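What Is in the Bilgin Kit? A Robot Arm for Your Classroom
Bonbridge Junior Pages, 2025-01-24

Do you know how to pick up a toy carrot? Of course you do. You see it, you put out your hand, and you have it. For a robot arm the same job is made of many small jobs, and somebody must teach it each one.

The Bilgin is a kit from a company with the name Plastemeck. Schools can borrow or buy it. In the kit there is an arm, a gripper and a small camera, and the arm practices with toys from a play kitchen. 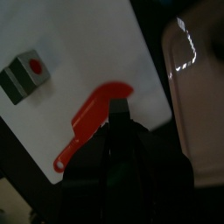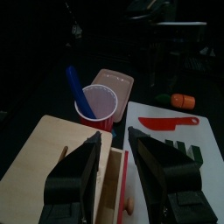
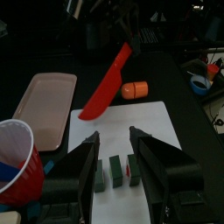

Toy kitchen practice, as the small camera by the gripper sees it. The black shapes at the bottom are the gripper.

Where is the camera?

Your eyes are in your head, and your hand is far from them. The Bilgin is different. Its camera sits close to the gripper, so it is a little like having an eye on your wrist. When the arm moves, the picture moves too. Try it at home: close one eye, put a cardboard tube to the other, and walk around your table. The cup is the same cup, but from each side it looks new.

In the first picture the tip of the gripper is very near the red toy knife, where the blade meets the handle. The big pinkish thing on the right is blurry, because it is so close to the camera. A robot has to learn that a blurry thing is also a real thing, and that it can bump into it!

What are the fingers?

You have five fingers on a hand. This gripper works with two. They can open and they can close, like when you pinch a piece of paper. In the third picture they are open, and between them stand small dark green blocks on white paper. The blocks are close together in a row, so this is not an easy place. If the arm comes down a little too much to the left or to the right, a finger can push a block over.

Around them you can find a pink tray, a red cup and a red toy knife lying partly on the paper. The second picture has a pink tray and a red cup too, and also a little wooden drawer with a round knob. The drawer is partly open. A drawer is a nice exercise, because you cannot lift it, you have to pull it straight.

How does it learn?

First a person shows it. The kit has a handle, and when you move the handle, the arm makes the same movement. The computer remembers two things together: what the camera saw and how the arm moved. Then you show it again, with the toys in other places. Plastemeck says that 100 tries is a good start for one job, for example "put the carrot on the tray." One lesson is planned for 30 minutes, so a class needs several lessons for this.

After the tries, the computer looks for what is the same in all of them. Then the arm may try alone. At our test in the school library in Istham, it took the carrot well when the carrot was in the middle of the table. Near the edge it often closed its fingers on air. We showed it more tries near the edge, and it became better.

What do you get in the box?

There are 53 parts, and most of them are screws and little plates for building the arm. The toys are not included. You can use your own toys, but choose light ones that are not slippery. A grown-up must be there when the arm is put together, and also when it is switched on.

Did we like it?

Mostly yes. The handle is easy to use, also for small hands. The book with instructions has good drawings, but some words in it are difficult, and we had to read the page about the cable many times. The arm is also slow. If you expect a robot that cooks dinner, you will be disappointed – this one is for learning how robots learn.

Our score: 4 stars out of 5.

Words to know

Gripper: the part of a robot that holds things.
Wrist: the place where the gripper joins the arm.
Try: one time of doing the job, from start to end.

Schools in Bonbridge and Istham can ask for the kit from February. Your teacher has to fill in the form, and the waiting list is kept at the library desk.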